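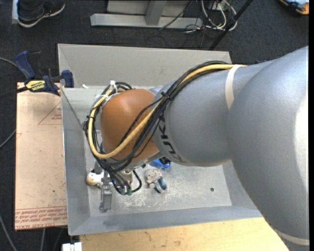 In Praise of the Gray Bin

Sudcombe Stores Newsletter, 07/08/2023

The annual container review is over, and the gray metal bin gets to stay. I realize some of you didn't know there was an annual container review. It takes place in the back half of the stores meeting, after the item about parking, when most people have found a reason to be somewhere else.

The case against the bin was that it looks old. I can't argue with that. The floor is worn and speckled, there's a patch of whitish scuffs and scratches that no cleaner in the supply closet has made friends with, and off on the right there's one small dark round spot. I've heard the spot described as rust, ink, paint and "probably fine." I have no opinion on the spot, and I'd like to stop getting email about it.

The case for the bin is that it has sloping sides. Put a handful of small parts in a box with straight walls and they'll line up along the bottom edge, where you can chase them with one fingernail until lunch. On a slope they slide back toward the middle. We spent part of last year on the straight-walled plastic tubs from Kazmi, which were a handsome shade of blue and stacked beautifully. We ordered 13 of them. They're now in the break room holding recycling, and I have to say they're excellent at it.

There was also a proposal to line the metal with Priltum matting to cut down on the noise. We tried a piece for two weeks in August. It was quieter, I'll give it that. It also had a ribbed surface, and every washer that landed flat between the ribs considered itself home. When we finally peeled the mat up we recovered some 343 washers, plus a pen cap and a raffle ticket from the summer picnic. If the ticket is yours, you didn't win.

So the metal stays bare and the noise stays too. Anyone at the Cisten end of the building who finds the sound of bolts hitting sheet metal unpleasant can pick up earplugs at the stores window. They're in a bin.

A few house rules, most of which you've heard before and some of which were written with particular people in mind:

Wipe the bin out at the end of the shift. A dry rag is enough. Steel wool is for other things, and whoever went after the scuffs with it has only given them company.

Don't put food in it. I thought this one could go unwritten.

Loose parts go in loose. Please take them out of the bag first, and then throw away the bag – in the trash, or in one of our very attractive blue tubs.

If you drop something heavy in and it leaves a dent, tell the stores window. You won't be in trouble. We keep a dent log, and it's getting thin.

No labels on the inside walls. Tape residue takes longer to get off than the label ever spent being useful. Tags can go on the outside, and there's a fresh roll of 5-inch tags on the hook by the window.

The next container review is set for next summer. I understand there's already a motion to look at drawers. I've seen the drawers in this building, and I've seen what people keep in them, so I'll be speaking against it. Bring coffee, and stay past the parking item if you can stand it.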